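Molino de mano Grutness: harina de maíz y de trigo en casa

Por Fitzgerald Mbeki

Compré el Grutness en julio, en la tienda en línea de Flimine, para sustituir un molino eléctrico Butitz que se calentaba demasiado y dejaba la harina de maíz con olor a tostado. Desde entonces lo uso casi todas las semanas, sobre todo con maíz seco y trigo blando, y de vez en cuando con centeno o garbanzos. La reseña es del modelo de muelas de acero con abrazadera. Hay otro con muelas de piedra que no he probado.

El molino viene en cuatro piezas grandes: cuerpo, tolva, manivela y abrazadera. Aparte trae una bolsa con las muelas, el tornillo sin fin y una llave fija. El manual está traducido a medias y en la página del despiece hay dos piezas con el número cambiado. Con paciencia se monta en un cuarto de hora. La muela fija entra muy justa; conviene apoyarla recta y apretar los tornillos en cruz, poco a poco.

Antes del primer uso hay que lavar las muelas con jabón, secarlas bien y pasar un par de tandas de grano que luego se tira. La primera salió gris, con restos del aceite de fábrica. La segunda todavía tenía algo de color. A partir de la tercera ya la aproveché.

Dónde colocarlo

La abrazadera abre hasta 6 centímetros, suficiente para casi cualquier encimera doméstica, pero necesita un borde que sobresalga. En una encimera a ras de los muebles no hay manera de pasar el tornillo por debajo. También hay que contar con el giro de la manivela, que es larga, y con lo que haya debajo: si el mueble tiene cajones, lo normal es que con el molino puesto el de arriba no se pueda abrir del todo.

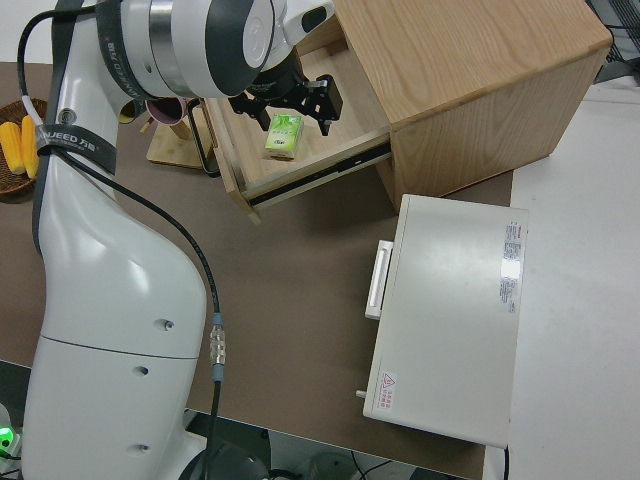 Mueble de roble claro con el cajón abierto.

La base de apoyo trae una goma fina. La mía se despegó al segundo mes y la cambié por un trozo de cámara de bicicleta, que agarra mejor y no marca la madera. En una mesa ligera el conjunto se mueve aunque la abrazadera esté bien apretada, y acaba uno sujetando la mesa con la cadera. Sobre una mesa pesada va bien.

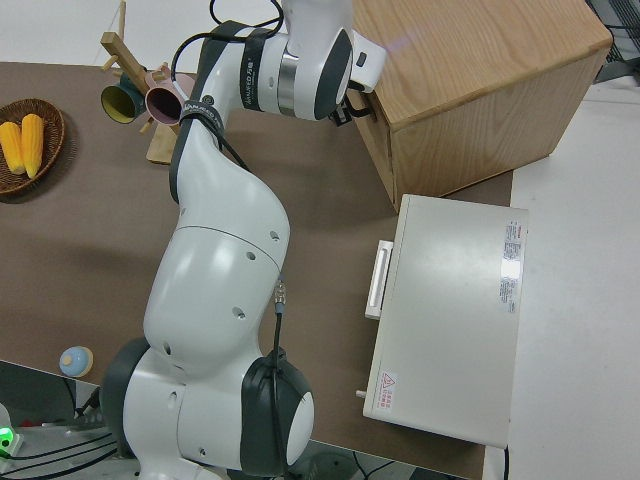

La mesa marrón, vista desde arriba.

El ajuste del grueso

La rueda de ajuste tiene 16 posiciones marcadas con muescas. Las cuatro primeras son tan cerradas que las muelas se rozan en vacío, así que en la práctica se empieza en la cinco. De la cinco a la ocho sale harina; de la nueve a la doce, sémola; más allá, grano partido para gachas o para dar a las gallinas. Las muescas se notan con los dedos y la rueda no se mueve sola mientras se muele, cosa que sí pasaba en un Munro antiguo que tuve hace años y que había que corregir a cada rato.

La posición cinco da una harina de trigo fina para un molino manual, aunque no llega a la de una harina comprada. Para pan con algo de salvado es más que suficiente. Para un bizcocho hay que pasarla por el cedazo y volver a moler lo que queda arriba. Con el centeno he tenido que abrir un punto más, a la seis, porque el grano es algo más blando y se apelmaza en las estrías.

Para moler 300 gramos de trigo en la posición cinco tardo seis minutos a un ritmo cómodo. En la nueve, menos de la mitad. El esfuerzo es razonable al principio y se nota en el hombro al final, sobre todo si se muele de pie con la encimera baja. Mi hija, que tiene doce años, puede con la sémola pero no con la harina fina.

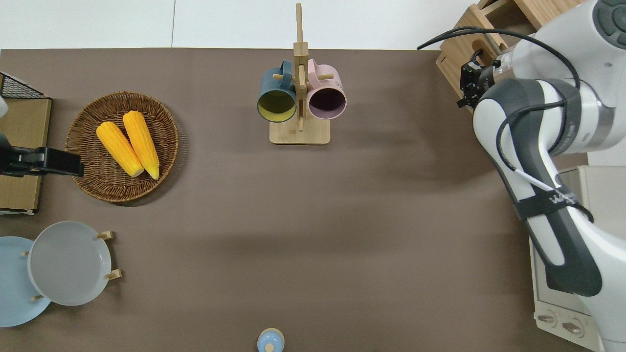 El maíz es lo que peor lleva este molino y también lo que más me interesaba. Los granos grandes hacen puente en la boca de la tolva y hay que empujarlos con una cuchara de madera, por lo que al final resulta más rápido moler dos veces: una en la doce, para partirlo, y otra en la seis. El grano tiene que estar seco de verdad. Con mazorcas amarillas como las dos de la bandeja de mimbre, si son de maíz dulce y están tiernas, no hay nada que hacer aquí: el grano se aplasta, suelta leche y deja las muelas embozadas. Lo sé porque lo intenté para hacer humitas y tardé más en limpiar el tornillo sin fin que en rallar el resto a mano. Para maíz nixtamalizado, el fabricante dice que sirve; a mí me salió una masa basta que tuve que rematar en el mortero.

Con garbanzos secos funciona mejor de lo que esperaba, siempre con doble pasada. El café no lo he molido ni pienso hacerlo, el olor se queda.

Limpieza

Las muelas no deben mojarse después de la primera vez. Se cepillan en seco con la brochita que viene en la bolsa, que es demasiado blanda; uso un cepillo de dientes viejo. El cuerpo es de fundición estañada y en el mío ha aparecido un punto de óxido junto a la boca de salida, seguramente por haberlo guardado en el lavadero durante una temporada húmeda. Lo quité con estropajo y aceite y no ha vuelto.

Para desmontarlo entero hacen falta la llave y un destornillador plano que no viene incluido. Yo lo desarmo una vez al mes y entre medias paso un puñado de arroz, que arrastra lo que queda.
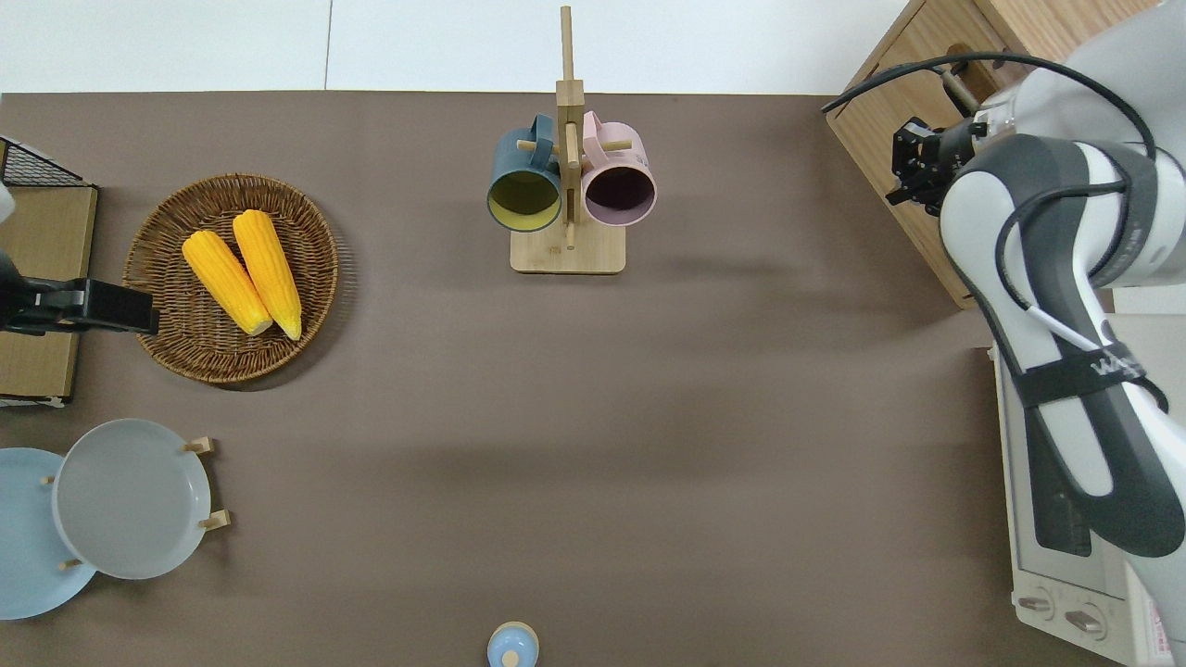 La tolva es la pieza más floja del conjunto. Es de chapa fina, encaja a presión y si se le da un golpe con el codo se suelta con todo el grano dentro. Me ha pasado dos veces. Flimine vende una tolva alta de recambio con rosca, pero no vale para mi versión del cuerpo y en la ficha del producto no lo dicen. La devolví sin problemas, pagando yo el envío.

El ruido es bajo. Se puede moler a las siete de la mañana sin despertar a la familia, cosa impensable con el Butitz. A cambio, el eléctrico hacía en un minuto lo que aquí lleva seis, y para quien hornee a diario esa diferencia pesa.

A favor: el ajuste firme, el poco ruido, las muelas se encuentran de recambio, la harina sale templada como mucho.

En contra: la tolva, la goma de la abrazadera, el manual, el maíz grande obliga a dos pasadas.

Lo recomiendo para quien muela trigo o centeno un par de veces por semana y tenga una mesa pesada con buen borde. Si lo que se busca es masa para tortillas, miraría antes un molino de tornillo para maíz húmedo. Sigo pendiente de probar las muelas de piedra y, si las consigo, añadiré los tiempos con trigo duro.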